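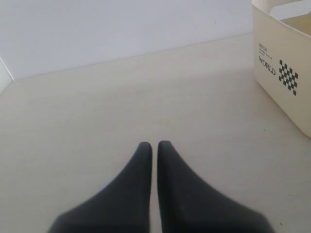

Scuffs on a cream tabletop

cprothero
Bought a secondhand table for the sewing room. Plain off-white top, no grain or pattern. There are faint scuffs and smudges I only notice in side light. Dish soap did nothing. What next?

ruddock14
Baking soda paste, soft cloth, 3 minutes. Worked on mine.

E. Nicholas
I wouldn't. Baking soda is an abrasive and you can end up with a dull patch. Try rubbing alcohol in a corner first.

ruddock14
Six years on my table and no dull patch.

dunbar_c
Depends on the finish. Do you know what it is?

cprothero
No, the seller didn't either. I'll test alcohol at the back by the wall.

E. Nicholas
Good. Let us know how it goes.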